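How to Run the Hand-Held Gripper Station at an Open Day

Emia Learning Resources, Visitor Programs
Prepared by Refilwe Mathebula and Moushumi Mondal
Last revised 20 Apr 2024

This page is for staff and student hosts who have been assigned to the gripper station during the public open day at the Rotgate building. It covers setting up, the demonstration itself, the visitor turn, and closing down. Hosts for the mobile platform and the sorting cell should use their own pages.

Before you start

Read the visitor safety sheet and sign the host list at the front desk. Hosts work in pairs. One operates the grippers and the other speaks to visitors and watches the floor. Please agree on who does what before the doors open, and do not switch during a session.

The station uses the two Mnguni hand-held grippers. They are stored in the gray cabinet with their cables attached. Do not disconnect the cables in order to untangle them; lay the whole bundle on the floor and work it loose from the far end.

Setting up the table

1. Place the table so that visitors can stand along one long side only. The operator stands on the opposite side.
2. Wipe the work surface with a dry cloth.
3. Run both gripper cables down the operator's side, clear of the visitors' feet.
4. Set out the objects for the first session. Keep the rest in the box under the host chair.
5. Open and close each gripper several times with nothing in it. The fingers should meet evenly. If they do not, call Siyabonga Mahlangu before using that gripper.
6. Start the Nullwood recording software and confirm that a new session name appears.

Choosing objects

Household objects work best because visitors already know what they weigh and how they feel. Bar soap, small plastic dishes and soft toys are all suitable. Avoid glass, anything with a blade, and food without a wrapper. Soap should be a fresh bar for each open day. Once it has been handled for a whole afternoon it becomes slippery and leaves residue on the finger pads.

Giving the demonstration

A session takes 20 minutes, including questions. The speaking host should begin with one plain sentence: the operator is showing a task by hand, and the recordings will be used to teach a robot arm to do the same task. Most groups need no more than that. Older students may ask how many recordings are required. You may tell them that our current exercise calls for 100, and that a larger exercise planned for August will call for almost 1000.

The operator then carries out the task at a slow, steady pace:

1. Bring one gripper over the object with the fingers open.
2. Lower it until the fingers are level with the part to be held. On a shaped object, choose the narrowest part.
3. Close the fingers until the object is firm between them, then stop squeezing.
4. Lift straight up, hold still, and allow visitors time to look.
5. Set the object down, open the fingers fully, and only then move the hand away.

Keep the second gripper open and off to the side until it is needed. Operators who let both hands drift toward the object tend to knock it over, and the recording then has to be discarded.
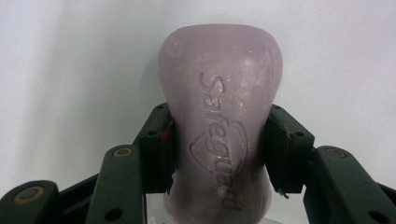
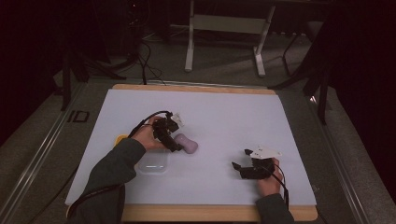

The visitor turn

After the demonstration, invite 2 visitors at a time to the operator's side. Each takes one gripper. Children under the age set out in the safety sheet must have an adult beside them. Show the visitor where the hand goes and let the visitor find the closing pressure alone. Correct the grip only if an object is about to fall from the table.

Visitor attempts are not kept. Pause the recording before the first visitor steps forward and resume it when the next demonstration begins. Busisiwe Le Roux will check the session list at midday and may ask you to confirm which entries are yours.

Closing down

Stop the recording, wipe the finger pads with a damp cloth and then a dry one, and look over both grippers for loose parts. Enter any fault in the station log with the time and your initials. Return the objects to the box, except the soap, which should be thrown away.

Questions about this page should be sent to Busisiwe Rampersad at the Visitor Programs office. Requests to change a host assignment must be received two working days ahead of the event.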